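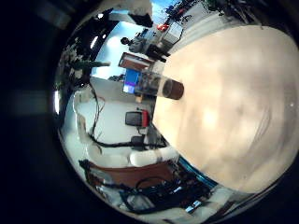
Fig. 6. Work table with blue edge trim; clear container with brown cap.

Section 4. Setting Up the Table and Mixing Hide Glue

Read this section before you open the Alcaraz glue kit for the first time. You will need the kit, a kitchen scale, cold tap water, a glue pot with a thermostat, and a flat table you do not mind wiping down.

4.1 Preparing the table

1. Clear a working area large enough to lay the chair seat flat with room on all four sides.
2. Wipe the surface with a damp cloth and let it dry. Wax or furniture polish left on the table will get onto the joints, and glue will not hold on it.
3. Check that the table does not rock. Shim the short leg if it does.
4. Set the glue pot at the back, on the side of your working hand. Run the cord behind the table, never across the front.
5. Keep the room warm, with doors and windows shut. Cold wood chills the glue before the joint is closed.

Note: Glue drips come off a smooth top with warm water. On bare wood, lay down wax paper first.

4.2 Soaking the granules

1. Weigh out 100 grams of dry granules. This is enough for one Menstead side chair with all joints apart.
2. Add 180 grams of cold water and stir once.
3. Cover and leave overnight. If you soak at 8 in the evening, the glue will be ready to heat the next morning.
4. Check that all granules are swollen and soft. If there are hard grains at the bottom, add a spoonful of water and wait another hour.

Caution: Do not soak in hot water. The outside of each granule turns to jelly and the middle stays dry.

4.3 Heating

1. Put the soaked glue in the inner pot and fill the outer pot with water to the line.
2. Set the thermostat to 140 °F. Wait until the glue is fully liquid before you judge how thick it is.
3. Lift the brush. Glue should run off in a thin, steady stream. If it breaks into drops, it is too thin. Leave the lid off for a while and test again.
4. Top up the outer pot as the water drops.

Caution: The outer pot stays hot after the power is off. Do not let it boil dry.

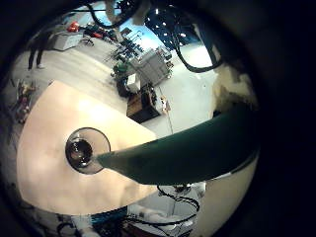
Check the thickness again between your fingers before you brush any joint. Put a small drop on your thumb, press, and pull apart slowly. Good glue turns tacky in a few seconds and draws out in fine threads. Look at the table too. A pale, smooth surface, such as the peach-beige one in Fig. 7, makes it easy to spot dark strings and drips before they set. Wipe them up as you go.

4.4 Storage

Leftover glue keeps in the refrigerator for a week in a closed jar. Throw it out if it smells bad or has mold on it. Dry granules keep for years if the lid is tight. Reheat only what you need — each heating weakens the glue a little.

Replacement granules are part no. 318. The Ivivholm pot and the older Dedov pot take the same inner cup. For joints that will not come apart, see Section 5, written by Saturnino Montes.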